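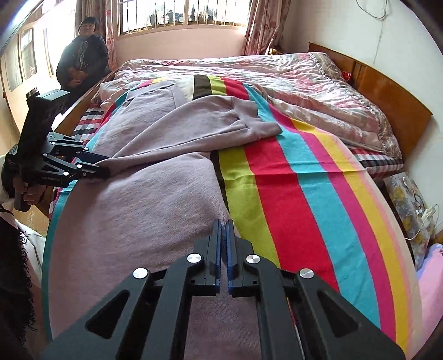
Figure 3. Folding task in a home setting: the garment is a sweatshirt laid on a striped cloth, with one hand-held gripper at the sleeve.

4.2 Collection of folding demonstrations by the students

The third part of the course project was about soft objects. In the first two parts the students worked with cups, boxes and other rigid things, and the results were good enough that the group asked for a more difficult task. Clothes were the natural choice. A sweatshirt has no fixed shape, it hides its own edges, and the place where one should grasp it depends on how it was put down before. All demonstrations of this part were made in homes and not in the laboratory at Madley, as the students wanted data with ordinary furniture, ordinary bedding and daylight from a window.

The class had 36 students, divided into 9 teams. Each team received one pair of hand-held grippers for the length of the task and had to return it on Friday morning. The teams were free to choose the garment, but it had to have two sleeves and no zipper. They were also free to choose the surface. Most teams chose a bed, because it is wide and the garment does not slide so easily as on a table. In the written plans, which were collected in November, the teams had to state the order of the folds before the first recording. Murray Waaka checked the plans and sent four of them back for correction. In these four plans the order was clear for the sleeves but not for the body of the garment.

The folding was divided into stages: spreading the garment flat, bringing the first sleeve across the body, bringing the second sleeve across, and folding the body from the hem toward the neck. Each stage was labeled separately by the team which recorded it. A second team then labeled the same recordings without seeing the first labels. The two sets were compared with the program Nokatell, written by Isla Goodwin for an earlier class of the same course. In total the teams delivered 341 demonstrations.
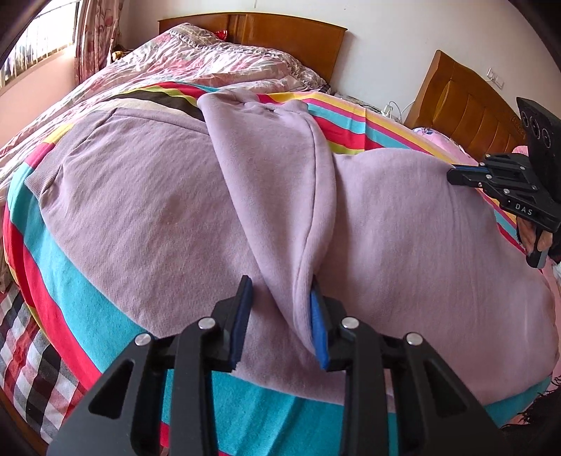 The sleeve stages gave the most disagreement between the labels. One reason is that the sleeve does not stop moving when the gripper opens. It settles for a moment, and some students counted this moment as part of the fold while others did not. Another reason is the choice of the grasp point. When the sleeve was taken close to the cuff, the fold line was long and the fabric made a ridge, which had to be pressed down with a separate movement. When it was taken nearer to the shoulder, the ridge was smaller but the cuff often stayed behind and had to be moved after. We did not give any rule for this. Leonie Baxter proposed to add a fifth label, "correction", for all such small movements, and the teams accepted it after a discussion in class. The recordings were then labeled again with five labels, and this second version is the one used in Section 5.

We also observed differences in how the students used the two hands. At the beginning almost every student moved one gripper at a time and kept the other one waiting. After some practice, many of them began to hold the fabric with one gripper while the other one pulled it. This was not taught in the course. In the questionnaire, several students wrote that they learned it from watching the recordings of another team during the labeling.

A limit was set for the duration of one demonstration. Recordings longer than 40 seconds per stage were kept in the archive but were not used for the training of the model Valia. Sotiris Christodoulou argued that this limit removes exactly the cases where the student had to recover from a mistake, and that these cases are valuable for learning. We agree with this remark. For the present paper the limit was kept, so that the results can be compared with those of the rigid objects, where the same limit was applied.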